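Cabello recycling centre to take rigid plastics from January

Households in the Cabello district will be able to hand in rigid plastic household goods at the Zilholm recycling centre from January. The change covers storage boxes, food tubs, seed trays, buckets, washing-up bowls and similar items, all of which currently go into general waste.

The contract for sorting and reprocessing has gone to Kaltonen, which already handles the district's bottles and drinks cans. Material will be baled at Zilholm and taken by road to the company's plant, where it will be shredded, washed and separated by polymer. The contract runs for 43 months, with an option to extend.

Kerbside collections are not affected. The blue-lidded bin will continue to take bottles, pots and trays only. Rigid plastics placed in it will be treated as contamination, and crews will leave the bin unemptied with a tag on the handle.

Under the new arrangement the centre will have two separate containers. The first is for polypropylene and polyethylene, which make up most buckets, crates and garden pots. The second is for clear and translucent goods, including polystyrene and the harder grades used for lidded boxes and drawer units. The two streams are kept apart from the start because a small amount of polystyrene in a polypropylene batch makes the finished pellet brittle and lowers its price.

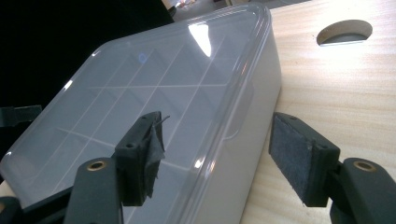
Does a compartment box have to be taken apart before it is handed in?
Lids and bases can stay together if both are plastic. Metal hinge pins, catches and screws should be removed where this can be done with hand tools, and loose dividers may be left inside. Anything that still contains screws, beads, batteries or medicines will be turned away at the gate.

Most items carry a moulded mark on the underside, a triangle with a number inside it. Number 5 is polypropylene and number 2 is high-density polyethylene, and both go in the first container. Number 6 is polystyrene and goes in the second. Items marked 7, or with no mark at all, should be shown to site staff, who will direct them to the second container or to general waste.

Black plastic will be accepted in the first container only. The optical sorters at the reprocessing plant cannot read carbon-black pigment, so dark items are picked out by hand before shredding and run as a separate batch once a month.

A trial was held at Zilholm over 17 weeks earlier this year. It brought in 258 tonnes of rigid plastic, of which 9 per cent was rejected. According to the district's report on the trial, the main causes of rejection were garden hoses, foam-filled cool boxes and toys with electrical parts. Soil left in plant pots was a further problem in the first weeks, and a rinsing point with a floor drain was added beside the pot container as a result.

The report also compared two ways of loading. Goods dropped loose into an open container filled it quickly and left a large amount of air in each load. Nesting the boxes and stacking the lids separately improved the average weight per load, but it slowed the queue of cars. The district has opted for loose loading with a static compactor, supplied by Nuteck, which will be fitted behind the ramp before the service opens.

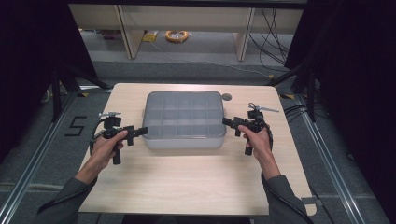 The compactor will run only when the upper gate is shut. Residents may find the ramp closed for short periods while a load is pressed, and there will be a signal light at the foot of the ramp to show when it is open again. Vehicles should wait in the left-hand lane so that traffic for garden waste can pass.

Opening hours remain as they are now, from 8 am to 6 pm in summer and from 8 am to 4 pm in winter. The last vehicle is admitted 15 minutes before closing. Vans and trailers still need a permit, and a permit issued for garden waste will also be valid for rigid plastics.

Traders are excluded from the free service. Shops and workshops with plastic crates or display boxes to dispose of can use the weighbridge on the north side of the site and will be charged by weight at the mixed plastics rate. Loads from traders must be sorted on arrival, and mixed loads will be charged as general waste.

Items in good condition can be left at the reuse shelter next to the site office. The shelter takes complete boxes with lids, stackable crates and unbroken plant pots. It does not take child car seats, cycle helmets or food containers.

The following will not be accepted in either container: PVC pipe and guttering, hoses, expanded foam, plastic film, acrylic sheet, paint tubs with wet paint in them, and any container that has held motor oil or pesticide. PVC pipe can be taken to the building materials bay. Oil and pesticide containers go to the hazardous waste store, which is staffed in the mornings only.

Signs for the two containers are being made and will show the number marks in large type. A printed list of accepted items will be available from the site office and from libraries in the district before the service begins.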